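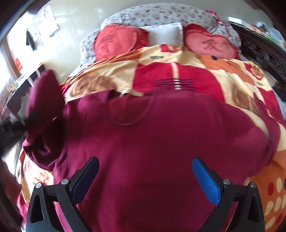 **clenov_mike**
Left pad on my Clenov gripper is slipping on thin knits again. Cycle 2528 was fine, by 2555 it was dropping sleeves. Do I just swap the pads?

**Soledad Wojcik**
Wipe them first! Lint packs into that fine texture and you'd swear the rubber was shot. I do mine every 300 grasps with a damp cloth – no alcohol.

**grotstead_b**
Disagree on the alcohol, I've used it since December and my pads are fine. I'd look at the joint pins. One of mine had play in it and the finger toed out, so only the pad's edge was touching.

**Soledad Wojcik**
Fine on yours maybe, mine went shiny and useless. Good call on the pins though.

**clenov_mike**
OK, wiped both and the left one still slips. There's a bit of wiggle at the outer pin, so I'm ordering a pin set tonight. Does anybody know if the Onedix ones fit?

**grotstead_b**
They do, but get the long clips.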